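Benchtop Sorting Project, final report
Group 2, Thursday, July 25, 2019

Our topic was getting a messy counter in order using stuff we allready had. The counter at the Niltia flat gets used for everything, so by the end of a week there's tubes, pens, mail and keys all mixed together. We wanted a layout anyone could put back without being told how.

Method. Cleared the lot off first. Wiped down. Sorted into kinds, then tried three layouts for the tubes: straight line, pile, and a curve. Left each one for a few days and wrote down what people did to it.

Straight line was worst. Took up the front edge and people kept knocking it. Pile was fast to make but you had to dig for a colour. Curve ended up the favourite, you can see every tube and there's still counter left over.

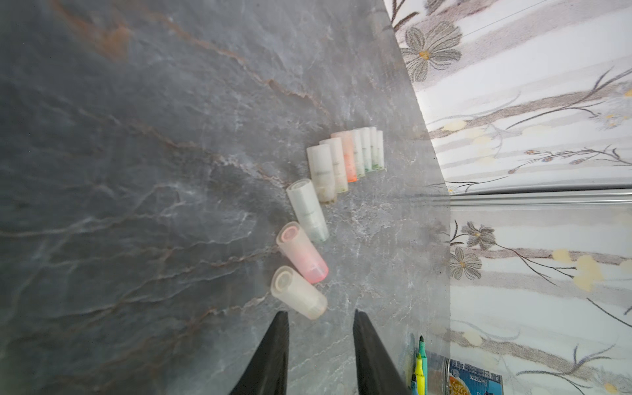
Fig. 1. Curve layout on the marble counter, 10 tubes lying on their sides, pink and orange ones in with the white.

Problems: the tubes are different widths so the spacing is never even. We put the narrower ones together at the back, looks better there. Markers don't have a home yet. Should of planned that from the start.

Cost was nothing, except a Privetti tray we bought and then didn't use.

Next time: try a shallow drawer, and run it longer, maybe untill December. Also ask the flatmates before moving thier things.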